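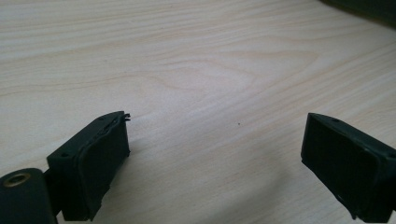

4.2 Essai de rangement de table

Cette section s'applique à la pince Palma, version 2, pilotée par le logiciel Braludon. L'essai établit si une tâche ménagère simple peut être confiée à la machine sans surveillance. À ce jour, seul le mode assisté est validé.

1. Dégager la zone de travail entre les deux doigts.
2. Ouvrir la pince en butée.
3. Contrôler les patins. Remplacer tout patin effiloché ou décollé (réf. 3762).
4. Lancer le profil 1263, puis attendre la fin de l'étalonnage.

ATTENTION : ne pas approcher les mains des doigts pendant l'étalonnage.

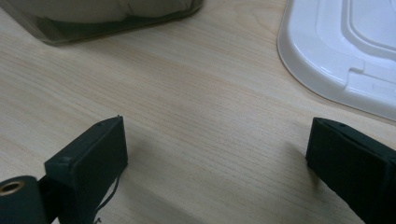

5. Placer un seul objet à la fois à portée de la pince.
6. Démarrer la saisie. En cas d'échec, reprendre à l'étape 2.
7. Consigner chaque reprise manuelle dans le journal.

Remarque : les objets souples ou translucides et les couvercles posés à plat restent les cas les plus difficiles. Leur contour est mal détecté et la prise par le bord n'est pas garantie. Pour ces objets, Foko impose la présence d'un opérateur.

Critère d'acceptation : 9 saisies consécutives sans intervention. Un résultat inférieur maintient la tâche en mode assisté. Les demandes de dérogation sont adressées à Souad Gaber, site de Stetstead.

Le nettoyage de la surface n'est pas couvert par le profil 1263. Voir 4.3.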